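Drerninex Countertop Dishwasher: Five Months In

Posted 3 March 2023

I bought the Drerninex in October, after my second winter coat sleeve got soaked leaning over our sink (it's a very deep sink and I am not a tall person). Our kitchen has no room for a full-size machine, and the landlord wasn't going to give up a cabinet for one, so countertop it was. I'd looked at the Lallix too, which is cheaper, but it needs a permanent hookup and I rent.

Setup took me around 20 minutes, most of it spent hunting for the right faucet adapter in a bag of nearly identical faucet adapters. You can also skip the hose and fill the tank by hand with the jug. I did that for the first week and then gave up, it's a lot of trips!

So, does it clean? Yes, mostly. Glasses come out great. Forks and spoons, great. Oatmeal that has been sitting since breakfast is another story, and I still scrape that off first. The eco cycle is pretty useless on anything with cheese, but the normal one handles it fine. Drying is the weak spot. There's no proper heated dry, so I pop the door open when it beeps and leave it for an hour. Plastic stuff always needs a wipe with a towel.

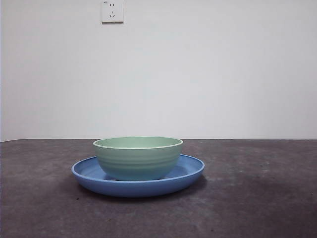
My usual breakfast bowl and the wide blue plate.

Speaking of plates, measure yours before you buy. The box says 4 place settings and I suppose that's true if you own very small dishes. Wide ones have to go along the back row or they bump the spray arm, and then you get this awful ticking noise for the whole wash. Bowls are easier, though anything deep ends up holding a little puddle unless you tilt it hard. I wish the prongs on the top rack folded down. They don't.

Noise is okay. I can watch TV in the next room with the volume where I normally have it, but the draining at the end is loud and sort of gargly, and it scared the cat for a good long while.

One actual problem: the door seal started to lift at the corner after New Year's. I wrote to Verbruggen, the store I got it from, and they mailed me a new one without any fuss. It pushed into place by hand and it's been fine since.

Would I buy it again? For this apartment, yes. If you have a family or cook big meals every night, you'll be running it all day long and you'd be better off saving for something bigger. I'm giving it 4 out of 5, and the missing star is for the drying.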